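Section 6: Setting up a service in the Cluvar hymn player

This section covers the preparation of a single service, from an empty service list to a checked and locked one. It assumes that the player has been connected to the loudspeakers (Section 4) and that at least one hymnal has been loaded (Section 5).

6.1 Before you start

Have the order of service to hand in its final form. The player does not mind late changes, but each change after locking has to be made twice, once in the service list and once on the remote control.

You will need:

The order of service, with hymn numbers and the number of verses to be sung
The name of the hymnal each number is taken from
The remote control, charged
The four-figure code set in Section 3

Note: Hymn numbers differ between editions of the same book. If the congregation uses the older Mirnham hymnal in the pews and the revised one is loaded in the player, choose Settings > Books > Match by first line before entering any numbers. 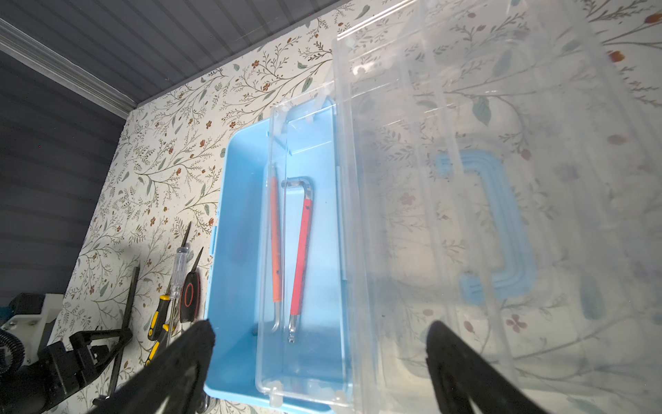
6.2 Creating the service list

1. Press MENU and choose Services > New.

2. Enter a name. Names may be up to 21 characters long, spaces included. Use a name that the next organist or reader will recognise, such as "Tuesday Evening Prayer".

3. Choose a pattern. The patterns supplied are Morning, Evening, Communion, Funeral and Blank. Each one except Blank places empty slots in the usual order. Slots can be moved later.

4. Highlight the first empty slot and press SELECT.

5. Key in the hymn number and press SELECT again. The first line of the hymn is shown. Check it against the order of service.

6. Set the number of verses. The player offers the full number printed in the hymnal. If verses are to be left out, reduce the figure and confirm. The player does not know which verses are being left out, only how many times the tune is to be played.

7. Repeat for the remaining slots.

8. Press SAVE.

A list can hold 12 slots. If the service needs more, save the list and create a second one with the same name followed by "B", then link them under Services > Link. The second list opens when the last item in the first has finished.

Caution: Do not switch off at the wall while "Saving" is shown. The list may be lost, and the hymnal index may need to be rebuilt (see 9.3).

6.3 Setting speed, pitch and pauses

The speeds supplied with the hymnals were set for a large building with a full congregation. In a small chapel or a side room they will usually seem slow. 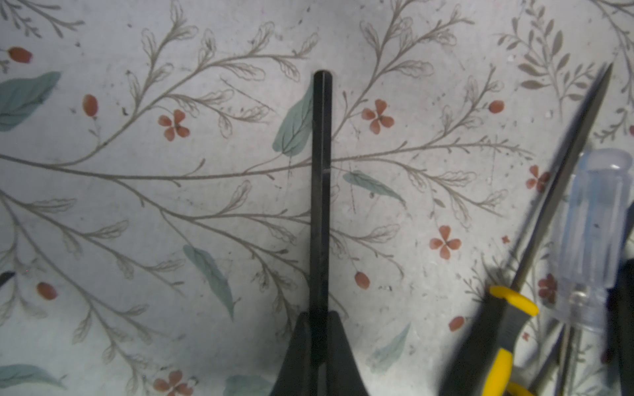

Figure 2. Black gripper finger above a leaf-patterned surface.

1. Open the service list and highlight the hymn.

2. Press TEMPO. Use the arrow keys to change the speed. Each press is one step.

3. Press PITCH. The tune can be lowered or raised by up to 6 semitones. For early services, a pitch one or two steps below the printed key is often easier to sing.

4. Press PAUSE. Set the gap between verses in seconds. The factory setting is 2. A longer gap is advised where the last line of the verse is long and people need to breathe.

5. Choose whether a play-over is wanted. The options are None, First line, Last line and Whole verse. Tell the congregation's leader which has been chosen – most false starts come from a play-over that the leader was not expecting.

6. Press SAVE.

Note: Changes made here apply to this service only. To change a hymn for all services, use Settings > Books > Edit entry.

6.4 Silence, spoken prayer and readings

Slots need not contain music. A slot of the type Hold stops the player until PLAY is pressed on the remote control, and should be placed wherever there is a reading, a sermon, spoken prayer or a period of silence.

A slot of the type Timed silence counts down and then moves to the next item without being told. It is meant for quiet music before a service.

Caution: Do not use Timed silence for silent prayer during worship. If prayer runs on, the next hymn will begin over it. Use Hold.

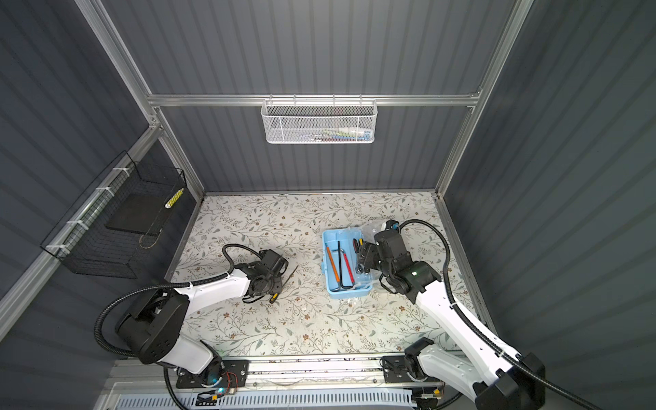

Where testimonies or open prayer are part of the service, place one Hold slot for the whole period, however many people are expected to speak. Several Hold slots in a row require several presses of PLAY, and the person with the remote control may lose count.

6.5 Checking and locking

1. Choose Services > Check. The player looks for empty slots, missing hymnals and verse numbers higher than those printed.

2. Correct any item marked with a cross. Items marked with a question mark may be left.

3. Play the first few bars of each hymn at low volume.

4. Choose Services > Lock and enter the code.

5. Turn on the remote control and confirm that it shows the same service name. 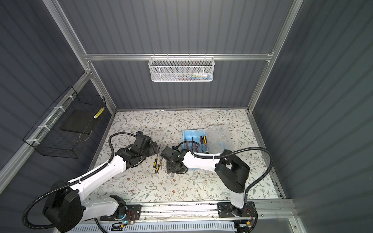

Sławomir Baran: We lock our list the evening before and it has worked well, but step 5 should say that the remote must be in the same room. Ours was left in the vestry and went on showing the previous service until I carried it through.

The remote control updates only when it has a clear signal from the player. If the old name is still shown, hold REFRESH until the light turns green. If the light stays amber, see 9.1.

6.6 Removing old services

Old lists are kept until deleted. Choose Services > Tidy, mark the lists to be removed and press DELETE. Locked lists must be unlocked first. Funeral lists are skipped by Tidy and have to be removed one at a time from the main Services screen.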